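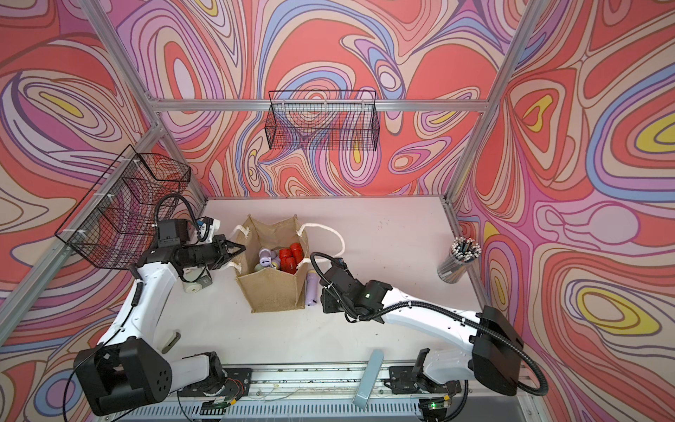 What a second booth is going to cost us

Workshop notes > Robots > Money stuff

Search this blog Go

2022-07-22

So we're getting a second booth! Probably. Irén Barta signs off on the spending and she wants a real list from me this time, with prices, before she'll even talk about August. Fair enough. Last time I handed her a total on a sticky note and then came back four times for "just one more thing."

The arms are the easy part. They come as a quote from Purkelier, two arms on one rail, same as the pair we run now, and I can't do much about that number except ask nicely. It's everything hanging off the arms that I got wrong the first time around, so that's what I've been pricing all week (with a lot of coffee and too many browser tabs open).

The frame first. I went back to Climis for the aluminum bars and the whole skeleton comes to $1,142, cut to length, brackets included. I could get it cheaper by cutting the bars myself. I did that on booth one and I'm never doing it again - every post was a hair off and I spent a weekend with shims.

Then the wall panels. We love our loud swirly walls, all that coral and lavender, and people stop in the doorway to stare at them. Cârstea wants $219 for a set of three, left, back and right. Irén asked if booth two could have plain gray. It could! But I'd like to swap jobs between the booths without the background changing on us, so I'm putting the swirls in the budget and we can fight about it later.

Cables are where I blew it before. I bought exactly the lengths I'd measured, then found out how much slack an arm wants when it reaches across the table and folds back over itself. Now I let the cable make a big lazy loop by the shoulder and another up at the wrist, and I order long. Zadach sells the flexible black stuff by the meter and I've put down 32 meters. If there's some left over, great, it goes on the shelf.

Same goes for mounting the little boards. Ours are just sitting along the rail with wires every which way, and I've been meaning to tidy them since spring. For booth two I want proper covered boxes from day one, and yes, that's a new line on the list that booth one never had.
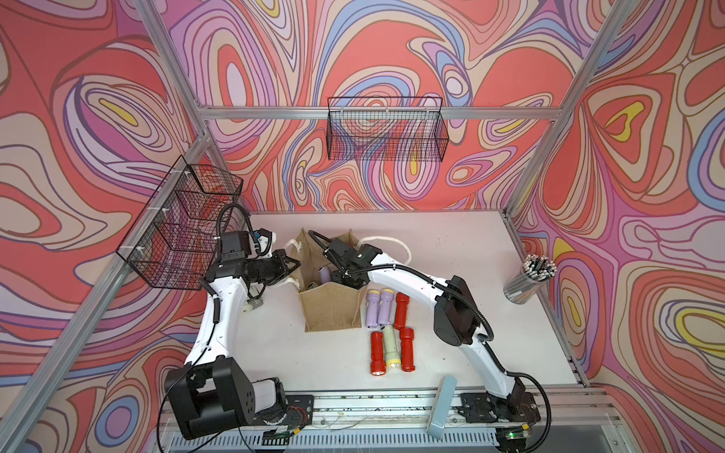

The stuff on the table costs next to nothing, and I still forgot it last time. We've been doing bag work lately, a jute tote in the middle and a pile of flashlights in red and lavender and so on, one arm at the bag and the other doing the reaching. A second booth means a second tote and a second set of flashlights, plus spares for when one rolls off and cracks. I've got 11 spares down. Irén circled that and wrote "really?" next to it. Really!

Wire baskets, two more. Zip ties, a big bag of the small white ones. Another tub of pencils too, if we want the tables to match.

What I haven't worked out is the tabletop. Ours is scuffed, nothing terrible, and I keep going back and forth between ordering one white board for the new booth or two so the old one gets a fresh top as well. Shipping on two is hardly more than on one. I'm leaning toward two.

And then power. I need to look at what's on that wall before I promise anybody anything, so that's my Monday. If you've put two of these side by side in a small room, tell me what you did about outlets - I'd love to hear it before the list goes to Irén.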